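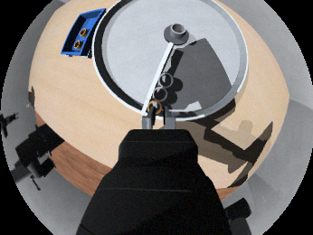 Fixing false grips in the ring-sorting sim

Applies to the turntable task in Kurnine, where the arm takes small rings off the disc and puts them in the blue tray.

The fault: the log says "gripped", the arm lifts, and the ring stays on the disc. We had 51 of these in a run of 600 picks. The usual advice is to raise the friction setting. I tried it and don't recommend it. The count drops, but you've only taught the simulator to forgive a bad grip.

1. Save the scene, then turn off auto-retry. It hides misses by logging the second try as the first.

2. Replay one failed pick at slow speed from the wrist view. Look at the fingertips where they meet the ring. In ours, one tip came down over the ring while the other stood off to the side with a gap.

3. Check the grip test. Ours passed on contact from either finger. Change it to need both, held for 400 milliseconds.

4. Re-centre the gripper on the ring, using the ring's position at the moment of the pick. Leka caches the old position by default, so switch that off.

5. Pick with neighbouring rings close by, up against the white divider. A lone ring in open space proves very little.

6. Run it again from the saved scene. Don't trust Undo to put the rings back. Radomir Begović lost an afternoon to that in June.

Nermina Dimitrov got through 4,000 picks with no false grips after these changes. That's in simulation. I'd want to see it on the real arm before anyone takes the guard off.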